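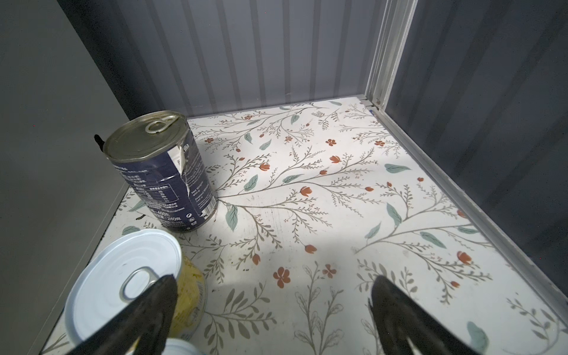
shelf paper with the little orange-red flowers. still like it, scuffs and all

ok thread bc three people asked how the move is going. short version: we are in, nothing is where it should be. long version below

1/ we rented the upstairs of a two family on Dirberg St. landlord is Shahzad Tarar, nice man, texts in full paragraphs. he told us the heat "takes its time." it does. first night I slept in a hat

2/ movers. got 3 quotes. the cheap one was 1000 flat and then wanted another 100 for stairs once they saw the stairs. I had SENT them a picture of the stairs. paid it anyway, it was raining and my couch was on the sidewalk

3/ the couch did not fit up the stairs btw. legs off, door off, still no. it went up over the back porch with ropes and my cousin yelling. I could not watch. I went and stood in the kitchen facing the fridge

4/ things I would pack last if I did it again: scissors, toilet paper, the can opener, phone chargers, one pan. things I packed last in real life: board games

5/ change your adress EARLY. I did the post office form the week of and my meds went to the old place. new tenant there was great about it, walked them over to Devadiga Pharmacy for me. owe her a pie

6/ internet. ugh. the Pultton guy came, said the line in the wall was dead, left. second guy came, said the line was fine, first guy had the wrong wall. been 90 minutes on hold total between the two visits. I know the hold music now. I hum it

7/ somebody asked about shelf liner. yes you can line shelves in a rental, ask first, get the kind that peels. cut it a bit big, start at the back corner, push the bubbles out with a library card. do it BEFORE you put a single thing away. warm it with a hair dryer when you want it off

8/ also wipe the shelves down and let them dry overnite. I skipped that in my last place and the corners lifted by March

9/ neighbors: downstairs has a parrot. I thought it was a smoke alarm with a low battery for two days. took ours down and everything

10/ nearest decent coffee is Flonesine, corner past the laundromat. closes at 2 for some reason. bagels good, get there before the school run

11/ the deposit from the old place: not back yet. I took pictures of every room empty and emailed them to myself so there's a date on them. do this. also the inside of the oven

12/ still cant find: the shower curtain rings, my good knife, the cat's other bowl. cat is fine, cat lives in the linen closet now

more when the boxes in the hall are gone. if you have a spare shower curtain dm me

Oct 28, 2024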